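Stop hiding the planner's bad news

February 27, 2019

I spent most of yesterday afternoon staring at the words "planning failed", so you'll have to forgive me if this comes out a bit grumpy.

I write the motion side of Tosik, our little in-house toolkit for getting arms to do things in kitchens. My bit sits between "the perception code thinks there's a pan over there" and "the arm moves". When it works you forget it exists (fair enough, I forget my own boiler exists). When it doesn't, you get two words in a terminal and a person in Miltdale sends me a message with a lot of question marks in it.

My opinion, and I've been boring people with it since June, is that we've got the effort in the wrong place. Everyone in this field wants a faster planner. I wanted one too! I spent a good chunk of last year shaving ours down, and I was dead chuffed when the typical query dropped under 200 milliseconds. Did anyone's day get better? Not that I could see. The people using it had never been sat there cursing at a fifth of a second. They'd been cursing at the half hour afterwards, trying to work out why it had said no.

And there are only so many reasons it says no. Either the goal's out of reach, or it's reachable but something's in the way, or the start pose is already in collision according to the world model, or it ran out of time and would have got there if you'd let it. Four, then. The code knows which one it is, or could know with very little extra work, and we throw that away at the function boundary and hand back a false. I wrote that function. I'm cross with myself about it.

The start pose one is the worst. I went through a big pile of our failed queries, 1,241 of them, tagging each by hand over far too much tea, and around 400 were that. The arm was fine. It was sitting in perfectly ordinary air, and the collision map had a lump of old voxels where the wrist was, left over from before somebody moved a bowl. No planner on earth will get you out of that, however clever the sampling is, and a quicker one just says no to you sooner.

What fixed it for us was dull. We made the planner return which two bodies it thought were touching and how deep, and Vichien Boonchu wrote a viewer that paints them bright orange. It took him a couple of evenings. People stopped messaging me. They'd look at the orange lump, mutter something, clear that patch of the map and carry on.

I know the counter-argument, and it's a decent one. If perception were better you wouldn't have stale lumps, so go and fix perception and leave my poor planner alone. Fine, but perception is always going to be a bit wrong in a kitchen. Glass carafes. Shiny taps, shiny tiles behind the shiny taps. A towel that's a different shape every time you look at it, and curtains hanging down over the sink where your depth points go all speckly. And then there's our own hardware: the stock model of the arm knows nothing about the cables you've looped off the wrist or the bar you've bolted to it, so unless somebody adds those by hand the planner believes in a much slimmer robot than the one you own.

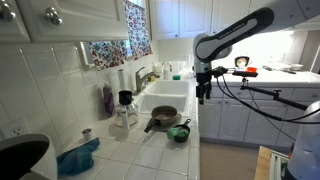

Svenja Schwerdtfeger read a draft of this and thinks I'm letting myself off lightly. Her view is that a nice orange lump teaches people to clear the map by reflex, and that sooner or later one of them will clear a real pan out of it and drive straight through the handle. She'd rather the software made you say what you thought the lump was before it let you delete it.

I've gone back and forth on that. She's right that I've watched myself do it, click, gone, without really looking. But a box you have to type into gets "asdf" typed into it by the second week, I've seen our commit messages. What I might try is having the viewer show the live camera picture next to the lump before the clear button wakes up, so at least your eyes have to pass over the real thing on the way. It's on the Tosik list for the next release, just under the cable model, which I keep promising to do and haven't.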